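Teaching a two arm station to tidy a table by remote control
Project report, final version
Nobuhle Nkosi
Thursday, July 3, 2025

1. What the project was

Goal was to get a two arm station to do simple pick and place after watching a person do it. No hand written motion code for the task itself. The person drives the arms, we record joint positions and camera video, then a policy is trained on the recordings. My part was the recording side: the driving setup, the list of tasks, the checking of episodes. Training was done with the Zumon code that the lab already had, I changed only the config files.

Plan from December said one arm and one object. Changed to 2 arms after the first review becuase the handover tasks were more interesting, and that cost me most of the spring.

2. Driving the arms

Two ways were tried.

By hand (kinesthetic). Motors go slack, you hold the arm near the wrist and move it through the task. Easy to learn, a new person gets it in minutes. Problems: your own hands and sleeves are in the video, and with two arms you need both hands for the wrists and have nothing left for the grippers. Dropped after the pilot.

Remote. A pair of small leader arms on the desk outside the station, same joint layout as the big ones, called the Prultia pair in our notes. Operator moves the leaders, station arms copy. Trigger on each leader closes the gripper. Operator sits to the side and watches on a screen, later we let people look straight in from the front and the grasps got better. Depth is really hard on a flat screen.

Delay between leader and follower was small enough that nobody complained except when the logging disk was full. Fixed by moving the logs off the control machine.

3. Recording procedure

Start pose, both arms folded back. Operator reads the task line aloud, presses the pedal, does the task, goes back to start pose, presses the pedal again. If something is dropped, the episode is kept but marked. If the operator forgets the pedal it gets thrown out.

Target was 200 episodes per task for 3 tasks:
put a small thing in a bowl
put a small thing in the basket
pass a small thing from left arm to right arm, then basket

Reached the target on the first two. Handover is short of it, see section 5.

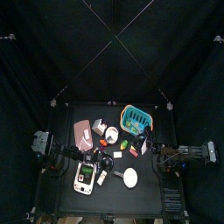 Choosing the layout took longer than expected. At first I set out one target and one container and the policy learned the spot, not the object. Moved the bowl a hand's width and it went to the old place anyway. So the table got more crowded on purpose, with things that look a bit alike but are not the target: a white bowl and a black bowl in the same session, the white paddle, a small white block in the middle, a teal basket with slots in the sides as the far container. "Put it in the bowl" had to become "put it in the white bowl" in the task lines, and the older recordings had to be relabeled. Did that in one long evening, some mistakes may remain. The black bowl is also just hard to find against a black tabletop, operators said so and the policy agrees.

4. Things that went wrong

Gripper height. The leader arms have no force feedback so operators pushed fingers into the table without noticing. Added a soft limit in software just above the table surface. After that thin things (cards, packets) were nearly impossible to pick. Lowered the limit again and told people to be careful. Not a great fix.

Cables. Early on, one arm's cable bundle pulled tight when the arm reached across. Rerouted it with more slack at the shoulder.

Operator style. Matlala from the second year group drives fast and curved, I drive slow and in straight lines. Training on both mixed gave jerky motion near the grasp. Training on one driver only was smoother but did worse when objects moved. Kept both in, asked everyone to slow down for the last bit before closing the gripper.

Pauses. People stop to think. The policy learns to stop too, and then it never starts again. Trimmed still sections at the start and end of every episode with a script, middle ones by eye.

5. Results so far

Bowl task works most of the time when the object is near the middle. Basket task is ok, main failure is letting go too early over the rim. Handover fails more than it works, usually the right gripper closes before the left one has stopped moving. More episodes would help I think, also a second camera at the wrist.

I have not tested with objects that were never in the recordings. That was in the plan and I ran out of time.

6. Left to do

Finish the handover recordings. Check the relabeled task lines against the video. Write down the pedal procedure properly for the next student, at the moment it is on a sheet taped to the desk. Copy everything to the Kasteo drive, folder per task, marked episodes in there own subfolder.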